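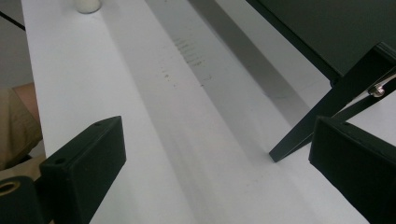
Fingers open over the white tabletop, with the scuffed patch farther up.

Cleaning and squaring the gripper fingers

Do this every 600 cycles, or after any change of fingers. You need a lint-free cloth, a hex key and the 160 mm setting bar.

1. Open the gripper all the way and switch it off.
2. Wipe both fingers – inner faces first, then the tops. Clear any dust out of the small holes.
3. Lay the setting bar between the fingers and close them by hand until they touch it.
4. If one side shows a gap, loosen that finger, press it flat to the bar and retighten.
5. Switch on and run 2 open-close cycles with nothing in the grip.

Scuffs on the table can stay unless you can feel them with a fingernail. Report those to Jussara Quintana before the next run.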